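Introduction to Automation
Handout 6: Notes for the Fedoruk site visit

Read this before we go. Bring it with you on paper, as phones stay in the lockers on the lab side of the building.

Date and place
The visit is on October 20, 2024. Meet at the front desk of the Fedoruk building at 9:15. Sign in with your full name as it is on your student ID. The front desk has the class list, and anyone who is not on it will have to wait for Darnell Delacroix to come down.

Closed shoes are required. Long hair has to be tied back in the machine hall but not in the demo room.

Schedule
9:30 Safety talk, Kenji Kincaid
10:00 Machine hall, palletizing line
11:15 Break
11:30 Demo room, two-arm cells
12:30 Questions, then return to the front desk

The class will be split into two groups for the machine hall. Both groups are together in the demo room, which holds 37 people including staff.

Part 1. The palletizing line
The line you will see stacks cartons on pallets. One large arm does all the lifting. It runs the same path every time, and the cartons come to it in the same position every time. Review Section 2 of the course text on fixed programs before the visit. The line stops if a carton arrives turned the wrong way, and a worker clears it by hand. Watch for this if it happens, and write down how long the line is down.

Stay behind the yellow line on the floor. The arm is fenced, but the fork trucks are not.

Terms you should know: cycle time, payload, reach, light curtain, end effector.

Part 2. The two-arm cells
The demo room has a row of small cells. The staff call the control software Sisoveo and the task list Nustoneo, and you will hear both names a lot. The work in these cells is tidying and sorting everyday items. The payload is small and the cycle time is slow compared with the machine hall. Speed is not what the staff will be talking about.

What matters in this part is that the items are not fixed in place. A carton has flat sides and a known size. Most things in a desk drawer or a bag do not. Before each run the staff set out a new group of items, and the arms have to work from what the cameras report.
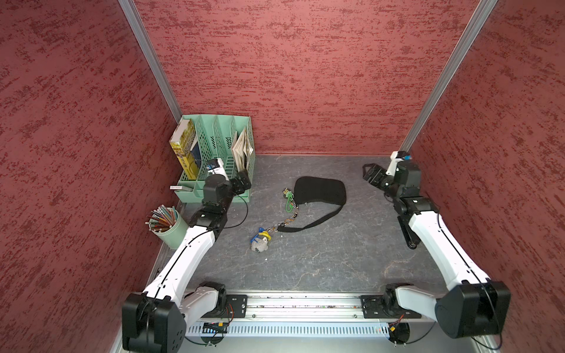

Soft items are the hardest part of the grasping problem, and they should take up most of your notes for Part 2. A rigid box keeps its shape when the fingers close. Fabric and straps move as soon as they are touched, so the point you planned to grip may no longer be there. Take the black shoulder bag lying between the two grippers. The strap runs out across the floor on its own, and the chain of charms at the other end leads to a small plush penguin. A plan to lift the bag has to allow for all of that hanging from it. Compare it with the yellow box standing in the green organizer, where the main question is clearance between the dividers.

Look also at where the cameras are mounted. Each wrist carries one, so the view changes as the arm moves. Ask what the system does when a gripper blocks the view of the item it is reaching for.

Questions to answer in your report
1. What would have to change on the palletizing line for it to handle two carton sizes?
2. Name one job in the two-arm cell that needs both arms. Explain why one would not be enough.
3. Where would you grip a bag with a strap, and what could go wrong with your choice?
4. What counts as a finished run in the demo room? Who decides?

The report is worth 20 points. Maximum length is 1304 words, including your answers to the questions but not the sketch. The sketch should show one cell from above with the bases, the reach of each arm and the area both arms can get to. Draw it by hand or on a computer.

Late reports lose two points a day. Turn them in through the course page, under Handout 6.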